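Início | Quem somos | Serviços | Segurança | Trabalhe connosco | Contactos

Quem somos

A Bolutwood é uma empresa de manutenção e adaptação de células robotizadas. Trabalhamos com armazéns e linhas de embalagem de pequena e média dimensão, quase sempre em instalações onde já existe um robô e onde alguma coisa deixou de correr como devia. Temos oficina em Itenthorpe e um segundo espaço, mais pequeno, em Hullness, onde fazemos os ensaios de longa duração.

Começámos por reparar garras e cablagens. Hoje fazemos também a programação, a revisão das proteções e a formação dos operadores, mas a maior parte dos pedidos continua a chegar pela mesma via: um cliente telefona porque a célula parou.

A avaria de Hullness

Quem nos visita costuma perguntar pela avaria de Hullness, e preferimos contá-la nesta página.

Em julho tínhamos em ensaio a célula Bellamy, um braço com garra que retira peças de recipientes de plástico com tampa e as volta a arrumar. O programa previa 3000 ciclos seguidos. Às 7 da manhã, no arranque do turno, o técnico encontrou o braço parado a meio de uma descida, com a ponta encostada ao rebordo de um recipiente e o controlador sem qualquer alarme. O contador de ciclos continuava a avançar.

Foi esse último pormenor que nos preocupou. Um robô que para e avisa é um incómodo. O nosso estava parado e, para o sistema, continuava a trabalhar. Se alguém tivesse aberto a porta da célula confiando apenas no ecrã, não teria forma de saber se o braço ia retomar o movimento.

O técnico carregou na paragem de emergência, cortou a alimentação e bloqueou o ar comprimido antes de entrar. Ninguém se magoou. O recipiente ficou com a tampa riscada e a garra com um dedo torto.

O que encontrámos

A análise demorou mais do que o previsto. Havia 2 causas, e só juntas davam aquele resultado.

A primeira era mecânica. Um apoio do recipiente tinha cedido, e o rebordo ficava mais alto do que a posição ensinada ao robô. A folga que deixáramos entre a ponta e o plástico era curta. Nos primeiros ciclos o contacto era ligeiro e passava despercebido; com o tempo, passou a haver força lateral no dedo.

A segunda era de programação, e era nossa. O limite de força no punho tinha sido subido durante a afinação, para evitar paragens falsas, e não voltou ao valor original. Além disso, o contador lia o sinal de pedido de ciclo e não o de ciclo concluído. Com o braço preso, os pedidos continuavam a ser registados.

Ao rever os registos contámos 37 picos de força anteriores à paragem. Estavam todos gravados. A nossa rotina de verificação não incluía essa leitura, e passou a incluir.

O que mudou

Todas as aproximações a rebordos e tampas são agora feitas a velocidade reduzida e confirmadas à vista, de perto, antes de autorizarmos o modo automático. Nas tampas transparentes olhamos também para os riscos -- uma zona mais marcada do que as outras merece uma segunda medição.

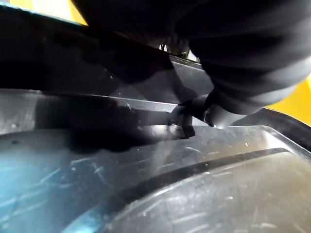 Os limites de força só podem ser alterados com registo escrito, e a alteração caduca no fim do turno. O contador passou a usar o sinal de fim de ciclo. Se um ciclo não termina no tempo esperado, a célula para, acende o sinalizador e exige rearme local -- não aceita rearme à distância.

Revimos também as células de clientes onde tínhamos usado a mesma rotina de contagem. Corrigimo-las sem custos e entregámos a cada cliente uma cópia do relatório de Hullness, incluindo a parte que nos toca.

A célula Bellamy voltou ao ensaio com apoios novos e completou os 3000 ciclos. Continua em Hullness e é nela que damos a formação de entrada em segurança. Os formandos treinam o corte de energia, o bloqueio do ar e a espera antes de abrir a porta, e repetem a sequência até a fazerem sem consultar a folha.

Como trabalhamos consigo

Antes de qualquer intervenção pedimos os registos da célula e uma visita ao local. Se a instalação não tiver paragem de emergência acessível, tratamos disso primeiro. O relatório final indica o que foi alterado, os valores anteriores e os novos, e fica uma cópia junto ao quadro elétrico.

As visitas à oficina de Itenthorpe fazem-se por marcação, através da página de contactos.

© Bolutwood. Todos os direitos reservados. | Contactos | Política de privacidade | Voltar ao topo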